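3.2 Cloth states

Folding looks like one skill, but it starts well before the first crease. We were delighted by how much of a fold's success could be traced back to the way the cloth lay on the table at the outset. Following Pacheco, we sort every cloth into one of two states: open, where layers overlap freely and corners may point anywhere, and stacked, where the edges have been brought together into a compact shape. In all, 278 placements were labeled, and 25 of them were set aside as borderline by Ayala, who checked the labels a second time.

White cloth on a light table turned out to be a lovely test. With no pattern to go by, a labeler has to read soft gray shadows and little else — and people get quite good at it! A peak in the fabric, a notch between two sections, a ragged outer edge: each hints at how the layers lie. 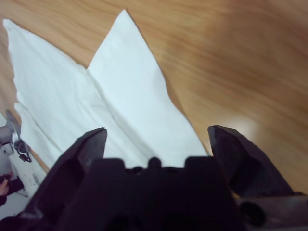
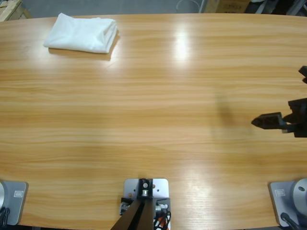
Figure 2. White cloth on a light wooden tabletop. First panel: open state, crumpled, with a tall pointed flap. Second panel: stacked state, a neat rectangle with a slightly rumpled top.

The borderline cases taught us the most. In 16 of them the labelers agreed on the outline but disagreed on whether an inner layer had been folded or had simply slumped. We kept these in a separate list, which Section 4 returns to when we compare our labels with the finer Jutadlow scale.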